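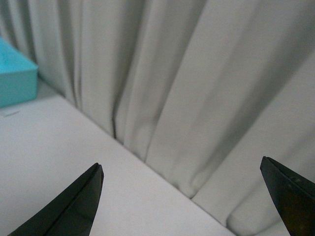
The open day at Salholm ran from mid-morning until four, and the manipulation lab was the third stop on the tour. Violeta Barrientos, who heads the group, had allowed 5 minutes for an introduction and the rest of the slot for the arm.

The project, called Promer, trains a two-finger gripper to pick up household goods from recorded demonstrations. An operator guides the arm through a task while a small camera at the wrist stores what the gripper faces. By December 2018 the group had 2259 recordings on disk, of which 136 had been thrown out for timing errors between the video and the joint readings.

Those errors took up a good part of the talk. The joint encoders report faster than the camera does, and for the first months the two streams were matched by arrival time at the computer. Under load, frames arrived late. The model learned to close the fingers late as well. Nicanor Montecinos moved the time stamp to the camera driver in April, and the older recordings were checked by hand against a blinking diode.

"We should have put the diode in from day one," Montecinos said. "It costs less than lunch."

Visitors were then invited to drive. Control is by a handheld grip with a trigger, and the mapping is one to one in position but reduced by half in rotation. Most people overshot on the approach and corrected with the wrist. Csenge Bodnár, the operator on duty, told them to stop the arm before closing the fingers. Her own runs showed a clear pause there, and the trained policy has picked it up.

Backgrounds drew the most questions. The wrist camera sees whatever lies beyond the work surface, and a policy trained against one wall can fail against another. The group hangs plain fabric for its baseline sets and adds clutter later, in separate sets, so that the two effects can be measured apart. A visitor from Tomasbridge asked whether changing the lighting would do the same job. Barrientos said they had tried it with lamps at two heights and saw a smaller effect, though the test was short.

The next round of work concerns finger wear. Tips are swapped in pairs, and the swap date is now stored with every recording.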